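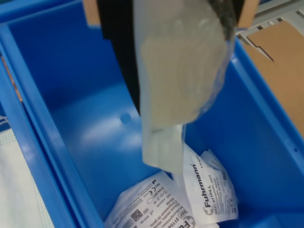 The author of the Forel mysteries publishes her books herself, one a year, and writes them in the back bedroom of a rented house in Marnstead. She worked in the billing office of a dental practice until she dropped to part time, and she still goes in mornings. The writing gets done after lunch. Most of our conversation was about revision, which takes up the bulk of her year and which she says readers rarely ask her about. She prints every draft on paper, and when a draft is finished with, it goes in a bright blue plastic storage bin, the long kind with a raised lip around the opening. "When I can't get the lid on, I recycle the oldest ones," she said. "I don't look at them first."

The book she is working on now is the sixth in the series. Her first drafts run to around 300 pages, and she does not reread any of it while she is writing. If she changes her mind in chapter nine about something that happened in chapter two, she makes a note on an index card and carries on as if it had always been that way.

"So the first draft doesn't make sense," she said. "People change jobs. In this one a man's boat gets sold and then he's out on it again. I know about the boat. It's on a card."

She didn't always work like this. For the first book she revised as she went, starting each session at page one and fixing things until she reached the place where she had stopped. The opening chapter went through so many versions that she got sick of it, and the ending was hardly touched. A reader wrote to tell her that the last part felt like it was by somebody else. "I was annoyed for a day and then I reread it and she was right."

The change came when she joined a writing group that meets above Spahić Books, on the main street. The group had a rule that nobody could bring in the same chapter twice until they had brought in a whole draft. She thought the rule was silly and nearly quit over it. She stayed because it was a short walk from home and she liked the people. By the following spring she had a complete draft of the second book, her fastest up to then.

Her current routine has 5 passes, and she was able to recite them without stopping to think. The first is a read-through with no pen. The second is for plot, with the index cards next to her. The third is for people, when she follows one character at a time through the whole manuscript and ignores everything else. The fourth is for sentences. The fifth is reading the book aloud, which takes most of a week and leaves her hoarse.

I asked which one she would give up if she had to.

"The sentences, probably. I end up fixing most of those when I read it out loud anyway. I wouldn't give up the one with the people. That's where I find out that somebody has no reason to be in the book."

She cut a character that way last March. It was a sister, and she had been in the manuscript from the first page. She had some good lines, too, a few of which were handed to a neighbor. It took three weeks to get her out completely, and a proofreader still caught one mention of her in a scene at a gas station.

She uses a program called Clulley for typing and formatting. She picked it because it opened quickly on an old laptop, and she has not upgraded it or the laptop. She turned off the word count display years ago. Her only target is time: she writes for 2 hours in the afternoon, and when the kitchen timer goes off she stops, including in the middle of a conversation between characters. She finds it easier to start the next day that way. On days when she has nothing, she sits there until the timer rings.

"I've read a lot of mail at that desk," she said. "I've cleaned the keyboard. Sometimes at the end I'll get a paragraph, and sometimes I don't."

She is less settled about the short stories. There are a number of them, written between novels, and she has been meaning to put them together as a collection since the third Forel book came out. She has a title she won't tell anyone. The trouble is that the stories were written over a long stretch, and the early ones read to her like early work. She has tried revising them with the same passes she uses on the novels and found that they got longer without getting better. Two of them turned into the start of something else, and she put those aside.

"I might just leave the old ones how they are and fix the typos," she said. "My sister says that's what she'd want to read. But she also likes the first book best, so I don't know."

For now the sixth novel comes first. She is on the third pass and has followed two characters through to the end. Next is the owner of the boat, who she suspects is going to be a lot of work. The cover is already done and paid for, and it has a boat on it, so he has to stay.

The group above the bookstore is still meeting, and she plans to bring them the opening once the plot cards are cleared. She had four cards left when we talked.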